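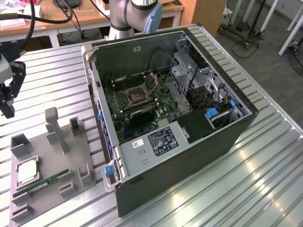 Bench 3, side panel off, CPU socket open.

Open-case safety check, desktop towers
Prullitz Refurb, January 2023

Hi all, it's me again with the checklist. Same form as last time, but I got carried away in the comments (sorry!), so read those before you start unplugging things.

1. Wall cord unplugged, power button held down afterward: OK
Do this even if you're sure. I count slowly to 20 with my finger on the button and yes, I feel silly every time.

2. Case lying flat and steady on the bench: OK
The ribbed aluminum top is great for this, but little screws love the grooves. Run a magnet along them before you leave.

3. CPU socket: SEE COMMENT
No processor in it and the lever is up. Please don't lean over it with a screwdriver, and keep sleeves away from those pins! If a socket is going to sit open overnight, put a cover on it. I've asked Iyamu for another bag of covers and will leave them in the top drawer.

4. Memory slots: OK
Blow out dust with short bursts, can held upright.

5. Power supply: OK, stays shut
Read the label all you like, but we don't open these. Nothing goes into the cutouts in the housing either, and that includes tweezers.

6. Drive bay and blue latch: CHECK AGAIN
There's still a drive in there, with orange and black wires on it. Tag it for wiping before anybody pulls it. The latches on these cases can get brittle, so push gently, and if one feels stuck come find me!

7. Sheet-metal edges: CAUTION
The drive cage is the spot I worry about most. I wear the thin gray gloves from Irer for this and can still pick up a screw in them.

8. Black cables clear of the rim: TO DO
They loop up toward the top edge. Tuck them in before the panel goes back on or you'll pinch one.

9. Wrist strap tested: OK
Mine passed. The one with the tape on it did not, so I binned it.

10. Gray printed tray beside the case: OK
Keep it on the left where your elbow won't catch the tall post.

Ticket 163 stays open until 6 and 8 are done. Next full round is in April.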